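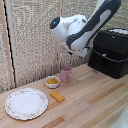

**Figure 3.** Pink mug on a light wooden tabletop, with a black box on the right side of the table.

### 3.2 Mug color and rated sweetness

Same coffee in all cups, Brodness medium roast, no sugar, no milk. Only the cup color changed between rounds. We ran 71 people over 14 sessions at the Stodberg site, each tasting from a pink, a white and a dark blue mug in mixed order. Ratings on a paper scale, handed in before the next cup was poured.

Pink mugs got higher sweetness scores than white. Blue fell in between, closer to white. The gap was largest for people who said they normally take sugar, and small for those who drink it black. Bitterness ratings did not follow the same pattern, which we did not expect and cannot explain well from this data. Tomić found the reverse with tea, but used glass cups and a much longer wait between sips.

Two limits. Serving temperature drifted in the early sessions (kettle problem, fixed by session five), and the order sheets for one afternoon were lost, so those scores are left out of the order anlysis but kept in the totals. Re-running the totals without them changes little. Scoring by Ida Kohlhase, who did not know wich mug went with which sheet. Aroma scores are treated separately in the next section.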